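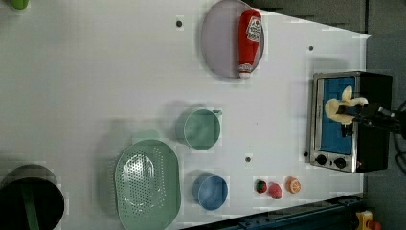

Tridora Sampling and Analysis Group
Minutes of the eleventh meeting
Held in the seminar room, Groto Laboratory

Present: Chair; field lead; laboratory lead; sequencing lead; data manager; representative of the Paquette field station; two doctoral students (items 4 to 8 only); secretary (minutes).
Apologies: modelling lead. Written comments had been received and were taken under item 6.

1. Minutes of the previous meeting

The minutes were accepted with one correction. Under item 4, "total nitrogen" should read "total dissolved nitrogen".

2. Matters arising

2.1 The spare peristaltic pump head had been received and fitted. The old head was kept for parts.

2.2 The freezer alarm at Groto had been tested out of hours. The call went to the duty number as intended. The laboratory lead noted that the alarm does not distinguish between a door left ajar and a compressor fault, and that the duty sheet should say so. Action: laboratory lead.

2.3 Permission to keep the mooring at the outer Velell site over winter had been requested from the harbour office. No reply yet. Carried forward.

3. Field report

3.1 The autumn round in the Velell estuary was complete apart from station 5. Water samples were taken at surface and near-bed depths at all other stations. Station 5 could not be reached on either attempt, first through swell on the bar and then through a fault on the boat's depth sounder. The group agreed that station 5 would be left as a gap in the autumn series and would not be sampled late, as the river flow had by then risen well above the level at which the other stations were visited.

3.2 In all, 244 filters were returned to Groto. These were 0.2 micron membranes with a 3 micron pre-filter in line. The field lead reported that pre-filters clogged quickly at the two upper stations, where suspended sediment was high, and that smaller volumes had been passed there. Volumes are on the field sheets.

3.3 There was discussion of whether the reduced volumes should be treated as a change of method. The sequencing lead thought not, provided that the volume was carried through to the extraction record and that yields were expressed per litre. The laboratory lead was less sure for the particle-attached fraction, as a loaded pre-filter will hold back cells that would otherwise pass. It was agreed to flag these samples in the database and to run a small comparison in spring with a fixed volume, split over several pre-filters where needed.
Action: field lead to draft the comparison; sequencing lead to comment.

3.4 The conductivity sensor on the profiler read low against the bottle salinities at the outer stations and agreed well at the inner ones. The offset was steady through the cast. The sensor will go back to the maker for calibration. Until then bottle salinities are to be used in all tables.

4. Laboratory report

4.1 Nutrients. Nitrate, nitrite and phosphate were finished for the autumn round. Ammonium was still to be done. The laboratory lead had held the ammonium run back after two blanks came out high. The cause was traced to a batch of sample tubes that had been stored in the same cupboard as the cleaning agents. Tubes from the batch had been discarded. None had been used for field samples.

4.2 Trace metals. Iron and manganese were under way in the clean room. Recoveries on the reference water were acceptable for iron. For manganese they were a little high and the run will be repeated with fresh standards before any values are released.

4.3 Extractions. 192 filters had been extracted, filling two full plates. The remaining filters are at minus 80. Yields from the free-living fraction were in the usual range. Yields from the upper stations were lower than hoped, even allowing for volume, and there were signs of inhibition in the first PCR. Tenfold dilution of the extract cured this in most cases.

4.4 The doctoral students asked if the clean-up columns could be used for all extracts and not only for those that failed. The laboratory lead preferred one treatment for every sample, on grounds of comparability, but noted the cost. After discussion it was agreed that:
a) all upper-station extracts would be cleaned and re-run;
b) a subset from the outer stations would be run both cleaned and uncleaned;
c) the choice for the full set would be made once the subset was in.
Action: laboratory lead and students, by the next meeting.

4.5 Extraction blanks. One blank in the second plate gave a faint band. It will be sequenced along with the samples. The sequencing lead asked that blanks be spread across the plate in future – they are at present all in the last column, which makes it hard to tell reagent contamination from splash between wells.

5. Paquette reservoir

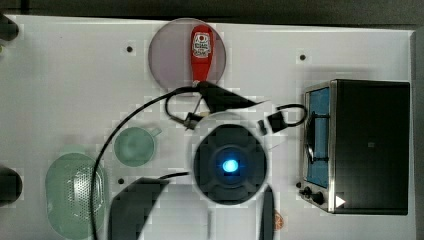

Page last changed: 18 December 2018

5.1 The Paquette representative reported on the freshwater side of the programme. The reservoir had turned over later than in the previous year. Before mixing, the bottom water was without oxygen and held high dissolved iron; after mixing, the profile was even from top to bottom.

5.2 Samples had been taken on both sides of the turnover. The pre-mixing bottom samples were filtered under nitrogen, following the procedure agreed at the last meeting. One filter holder leaked and that replicate was discarded. The others were considered sound.

5.3 The representative pointed out that the bottom samples were brought up with a standard closing bottle and that some contact with air at the tap was likely. It was asked whether this mattered for the community data. The view of the meeting was that it did not matter for DNA over the few minutes involved, but that it would matter for RNA and for any statement on iron in solution. RNA is not planned for this season. For iron, the field-acidified sub-samples are to be used and the laboratory ones ignored.

5.4 Access to the raft will be closed for repair of the decking during January. Shore sampling may continue from the slipway. The group agreed that shore samples should be given their own station code and should not be joined to the raft series.
Action: data manager to issue the code.

6. Modelling and statistics

6.1 The modelling lead's written comments were read. The main point was that salinity and sampling date are closely tied in the Velell data, as the outer stations are always visited first. Any model with both terms will have trouble separating them. The modelling lead asked for the order of stations to be varied.

6.2 The field lead said that the order is set by the tide and cannot be freely changed, but that the round could be run in reverse on alternate trips if the boat left from the upper jetty. This would need an earlier start and a different trailer arrangement. It was agreed to try a reversed round once in spring and to review.

6.3 The comments also asked for counts to be kept as raw counts in the shared files, with no rarefying before deposit. Agreed. The present files already follow this.

7. Data and records

7.1 The data manager had moved the field sheets to the new template. Three fields are now compulsory: filtered volume, time from collection to filtration, and filter lot number. Older sheets had been back-filled where the notebooks allowed. Where they did not, the field has been left blank.

7.2 Sample names. Two naming styles are still in use, one at Groto and one at Paquette. The data manager proposed that neither be altered and that a lookup table be kept. Some members would have liked a single style. The proposal was adopted for the present season.

7.3 Sequence files will be held under embargo until the quality checks are complete. Sensor files may be released as soon as the salinity offset at 3.4 has been dealt with.

8. Safety

8.1 The lone-working form for the cold room has been revised. Old copies should be thrown away.

8.2 A reminder was given that dilute acid for rinsing bottles must be labelled with strength and date, also when it is made up in the field.

9. Any other business

9.1 Freezer space. The minus 80 is close to full. Members are to go through their own racks and mark what may be moved to the second building.

9.2 The secretary asked for papers to be sent in one file per item.

10. Next meeting

In January, at Groto, on a date to be circulated. Item 4.4 will be taken first.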